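Search this board Go Advanced

Kids' sun hats: how do you store them so the brim doesn't die?

mapleknot
Okay, hat people, help me out. My daughter has a yellow bucket hat, soft cotton, little bear face patch on it, and she'd sleep in it if I let her. It's a Celtero one I picked up in August and the brim has gone all wavy from being shoved in the coat bin with everything else. I finally got a wire hat stand for it, the kind with an open cage on top and a ring for a base. Bonus, the cage has two little ear loops, so it sort of matches the bear! My question is whether a stand this open is going to leave dents in the crown. Do you pad yours? Or do you just lay the hat flat and forget about it?

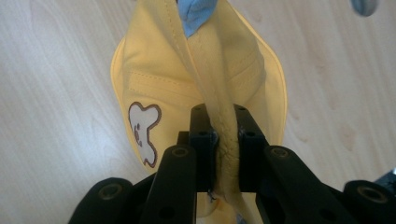
Also, is there any point ironing the brim first, or will it relax by itself if I leave it sitting for a week? I don't want to scorch the patch. It has a stitched border and I've wrecked one of those before (RIP dinosaur pajamas).

tin_lantern
Don't iron anywhere near a patch. Damp washcloth, smooth the brim out with your fingers, let it dry on a table. I do all of ours that way.

And I'd skip the stand, sorry. I had a Sulleck wire one and every hat I put on it came off with a ridge across the top. Soft cotton has no structure, it takes the shape of whatever is under it.

pocketfern
Disagree with tin_lantern about the stand. Ridges happen when the hat is too small for the cage and gets stretched over it. If it drops on loosely you're fine. I've had four kid hats on wire stands by the front door for two years and the only one with a mark is the one my son sits on.

mapleknot
It's pretty roomy, I think? She's 3 and we bought up a size. The ears worry me more than the cage part, they're kind of pointy where the wire loops around.

tin_lantern
That's exactly what I'd worry about. Two points pushing up into thin cotton, all winter long. You'll get two little nipples on top of the hat, pardon me.

pocketfern
LOL. Or put a folded bandana under it. Takes five seconds.

grandma_ouisa
I sewed children's hats for craft fairs for 17 years and here's what I did. Wash cool, spin low, then shape it while it's damp. Pull gently along the seam between the crown and the brim, all the way around, and then run the brim between finger and thumb. If you get the seam lying straight the rest usually follows. Stuff the crown with a small hand towel and leave it overnight. For a really stubborn brim, spray starch on the underside only, and press with a cloth between, keeping off the patch completely.
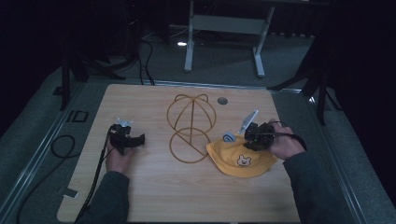

As for stands, I used them at the fairs all day long and never at home. At home they went in a drawer, crown up, one inside another. A hat on display gets dusty and it fades on the window side. Yellow is terrible for that.

mapleknot
Oh, I hadn't thought about fading. The spot I had in mind is right next to a south window, ugh. Might go on the bookshelf instead. She likes to see it, that's half the reason I bought the thing, if it's in a drawer I get asked where it is every ten minutes.

Dusty_Rhubarb
Delaunay makes a padded stand if you want to go that way. Mine took about 48 hours to stop smelling like glue but it's been good. Too heavy for a toddler to pull down with one finger, too.

tin_lantern
Padded I could live with.

pocketfern
Or a bandana!! Free!!

mapleknot
Update: washed it cool, did grandma_ouisa's seam thing, towel in the crown overnight. Brim is SO much better, there's one wave left on the side opposite the bear and I'm leaving it. Trying the stand with a bandana over the ears. If it comes out with points I'll report back and tin_lantern can gloat.

tin_lantern
I'll be checking.

grandma_ouisa
Glad the brim behaved. Don't use the dryer next time either, even on low, it shrinks the lining before the outside and then you'll never get it flat.

Dusty_Rhubarb
Wait, do these have a lining? My kid's doesn't.

Last updated: November 7, 2020

Contact us | Copyright Gusteo Boards | Back to top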